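Surdu Hand-Held Gripper Kit: Sample Recordings and User Notes

Data card and README, written by the Inivach group. Last edited January 8, 2025.

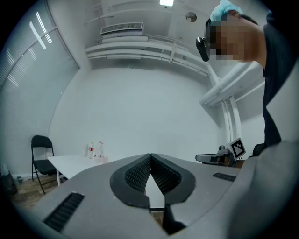 View from the gripper's own camera. Two black fingers with grid-textured inner pads, table with bottles beyond.

What is in the package

We bought the Surdu kit from Clisitz in August and have been recording with it ever since. The package holds 564 episodes of everyday tabletop work, plus the notes we wish had come in the box. The short version of the review part: we love this thing! It is light enough to use for a whole afternoon, it starts up fast, and people who have never held one get usable takes on their first day.

Episodes: 564
Average length: 20 seconds
Still frames exported for checking: 2423
Tasks: pick and place, pouring, stacking cups, moving bottles, clearing a table
Faces: pixelated before export
Format: one folder per episode, video plus a pose file and a finger-width file

What comes in the kit

The hand-held gripper with its wide-angle camera, one spare pair of fingers, a charging dock, a printed sheet of square markers, and a small case. You supply the computer. The recording software runs on Linux only for now, and setup took us about 700 MB of downloads before the first take.

The fingers

Our favorite part. The inner faces have a fine textured pad, and they hold smooth plastic bottles much better than the flat rubber on our old Codbridge unit. The pads come off with a fingernail, so press them back down after cleaning. We wipe them with a damp cloth and let them air dry. Very thin things (paper, a single coin) are still hard, and we left those tasks out of the set.

The camera

The lens is very wide, with strong barrel distortion and dark corners. We ship the video as recorded. If your model expects a flat image, undistort first with the values in calib.json, and check a few straight edges by eye before you run the whole set. Being able to see the fingers and most of the room in one shot is great for tracking -- it almost never gets lost, even on quick turns.

Bright windows are the weak spot. Glare through blinds can wash out one side of the picture, and exposure takes a moment to settle when you swing away from the light. Locking exposure at the start of a session helps a lot.

Recording your own

1. Charge the gripper fully. The low battery light comes on late.
2. Put a marker somewhere it will stay still for the whole session.
3. Open and close the fingers all the way, twice, so the width reading is zeroed.
4. Start the take, wait for the beep, then move.
5. End with the fingers open and clear of the object.

If the pose file comes out empty, step 3 was probably skipped. Redo it and restart the recorder; no reboot needed.

Known problems

Finger width drifts slightly in long sessions. Zero it again after a break.
Some early episodes have the pouring and stacking labels swapped. The corrected list is in labels_v2.csv -- please use that one and ignore labels.csv.
Clear bottles confuse the depth estimate in our sample script. The raw video is fine.

Would we buy it again?

Yes, and we have already ordered a second one so that two people can record the same task side by side. Two-handed episodes will go in a separate folder called pairs, using the same file layout.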